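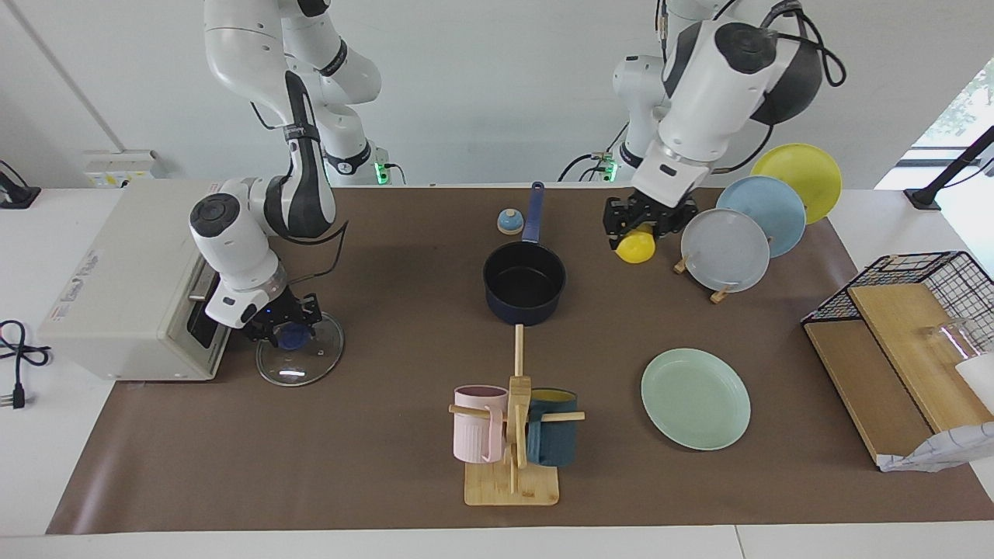
Quem paga a conta das regras vagas

Voltou a circular nas últimas semanas a proposta de um código de boas práticas para robôs de dois braços em cozinhas e outros espaços domésticos. Li as 29 páginas duas vezes. A segunda leitura foi para ver se me tinha escapado alguma obrigação concreta. Não tinha escapado grande coisa.

O texto, redigido por um grupo que Vesela Radulović coordena a partir de Fikdale, pede que as tarefas sejam executadas "em ambiente representativo". Representativo de quê? Uma tampa de vidro, um prato apoiado de pé e uma caneca pendurada num suporte são problemas diferentes para uma pinça de dois dedos, e cabem todos na mesma mesa. O código trata-os como "utensílios de uso corrente" e passa adiante. Na minha cozinha, a tampa que se segura pelo puxador e fica inclinada já me deu mais sustos do que a panela.

Há cinco artigos sobre documentação e nenhum sobre vidro. Procurei também alguma coisa sobre cabos elétricos em cima da bancada, ou sobre a distância entre um forninho elétrico e o braço que trabalha ao lado dele. Encontrei a expressão "arrumação adequada". Quem já teve de assinar uma ficha de inspeção sabe o que isso vale: cada um assina conforme a pressa que tem.

Os defensores do texto respondem que a norma deve ser flexível para não travar o desenvolvimento. Rhodri Prydderch escreveu isso mesmo no boletim da Prallollow, com bastante elegância e sem um único caso. Aceito o princípio até certo ponto. Uma regra que fixasse a cor dos pratos seria ridícula. Mas dizer o que os dois braços podem segurar ao mesmo tempo, e o que deve fazer o segundo quando o primeiro para, não trava ninguém. Obriga apenas a pensar no assunto antes.

Também me incomoda a parte das luzes. O artigo 3 exige "sinalização luminosa visível do estado do equipamento". Muito bem. Azul significa o quê? E verde? Cada fabricante decide, e o operador que muda de bancada a meio do turno que decore. Oldřich Hájek, que esteve na consulta pública de novembro, propôs uma tabela única de cores. Ficou em anexo, com carácter informativo, o lugar para onde vão as boas ideias que dão trabalho.

E depois há os prazos. Os aderentes têm 30 dias para comunicar um incidente, sem que o texto defina incidente. Um prato partido conta? Uma tampa largada de dois centímetros de altura? Perguntei por escrito e recebi uma resposta amável a remeter-me para o preâmbulo.

Não defendo que se deite fora o documento. O capítulo sobre formação está bem feito, e a exigência de registar quem alterou os limites de força já devia existir há muito. Mas a Skirndale anunciou que vai usar o selo de adesão na publicidade, e um selo destes, com as regras como estão, diz ao comprador muito pouco. Antes de o pôr na caixa, gostava que alguém escrevesse o artigo do vidro.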